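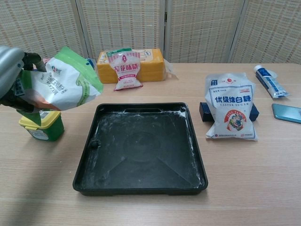

Dry goods end, flour bag over the black tray. MSG packet and castor sugar behind.

Vasdale site, food prep table check, 19 November 2018
Form 43, sheet 2

Table top: OK. No chips seen, corners rounded, fine.

Tray: NOT OK. White powder on the inside, rim too. Wash and dry before next use. Same comment as January!!

Flour bag: open. Needs a clip or a lidded tub. Okoth tubs in store, use those.

Sugar, MSG: labels readable, standing up. OK.

Yellow block in clear wrap: label on front, check date against the Jondar delivery sheet. Not done yet, ran out of time.

Non food items: NOT OK. Phone on table, also a blue and white tube, looks like toothpaste or ointment. Both off the table pls. Second time writting this.

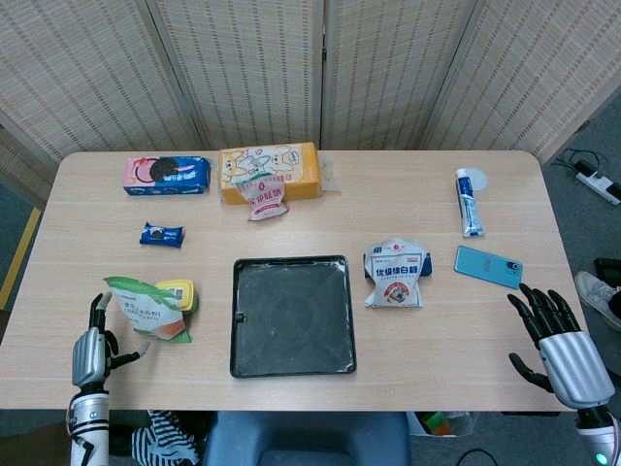
Snack end. Oreo box, yellow cat box, tray in the middle.

Boxed snacks: OK, keep to back edge.

Loose packets: one small Oreo pack out on its own, one hanging over the yellow box. Put in a bin.

Packaging waste: bit of clear plastic by the yellow box. Bin it.

Floor: power strip and coiled cables on the carpet, right side. Tidy agaisnt the wall, tape down. Sneaker on floor too, move it.

Divider: standing, check hinges next visit.

Result: redo in 5 days. Copy to Ferport office, room 159.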